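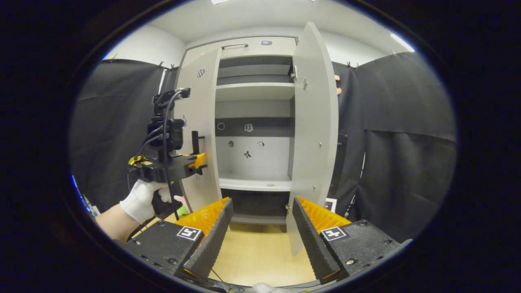 Enska antivenom supply: progress report to Prudora, June

Work package 2: snake venom reference stock

Freeze-drying of the second viper batch is complete. Yield was 384 mg against a planned 2,000 mg for the full year. The shortfall comes from a late import permit, which Tahmineh Kermani has now received.

Protein content was measured on all lots. Two lots fell below specification and have been withdrawn from the stock list. Vials are held at -20 °C and can be released in quantities of up to 100 mg per order.

The stability study continues at Ploletmont under Jamshid Mahmoudi. Results for the second time point are due next month.

Spending is within budget. We request approval to move the unspent travel money to cold shipping.

Homa Ansari, project lead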